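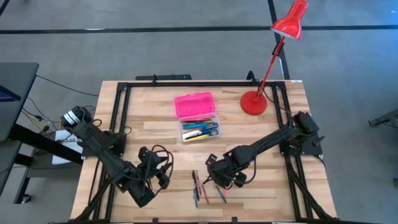 플로크브리지 양팔로봇반

플로크브리지 양팔로봇반(영어: Florkbridge Two-Arm Class)은 플로크브리지 공업학교의 선택 수업 겸 학생 프로젝트이다. 약칭 양팔반. 담당 교사는 리스 라우르(Liis Laur), 조교는 히에우 룩(Hiếu Lục).

개요
한 학기 과정. 탁상 위 양팔로봇으로 물건 집기와 정리 동작을 익힌다. 정원 20명, 2인 1조. 선수 과목 없음. 단, 파이썬 기초는 권장.

장비
나무 상판 작업대를 검은 알루미늄 프로파일 틀이 둘러싸고, 좌우에 검은색 로봇팔이 한 대씩 달려 있다. 양쪽 다 그리퍼 장착. 제어 프로그램은 학생들이 만든 '도카'(Doka). 초기판은 왼팔만 지원했고 오른팔은 다음 학기에 추가됬다. 도카 설정 파일은 조별로 따로 보관.

과제
필통 과제가 대표적이다. 펜, 마커 따위의 필기구와 뚜껑 달린 플라스틱 필통을 쓴다. 흩어진 펜을 집어 통에 담는 방식. 가위는 채점 제외. 뚜껑 닫기는 가산점 항목이며 양팔을 모두 써야 인정된다. 조마다 시연 기록을 제출하며 지난 학기 제출분은 총 319건, 이 중 139건이 재촬영 대상이었다. 주된 사유는 시작 자세 불일치.
그 밖에 수건 접기, 컵 옮기기 과제가 있다. 컵 옮기기는 현재 휴지 상태.

스텔컴 대회
스텔컴(Stellcombe)에서 열리는 학생 로봇 대회에 매년 참가한다. 예선은 5월. 올해 본선은 7월 29일 월요일. 종목은 정리 부문과 자유 부문 2개. 양팔반은 정리 부문에만 나간다. 예선에서는 보(Võ) 학원 팀과 같은 조였고 조 2위로 통과. 자유 부문 참가는 논의만 되고 무산되었다.

운영
수업은 주 2회. 작업대가 한 대뿐이라 예약제로 돌린다. 예약표는 실습실 문에 붙여 두며, 대회 전에는 출전 조가 우선. 예약하고 안 오면 다음 주 이용 불가. 바닥에 검은 테이프로 선이 표시되 있다.

같이 보기
도카 (소프트웨어)
스텔컴 학생 로봇 대회
플로크브리지 공업학교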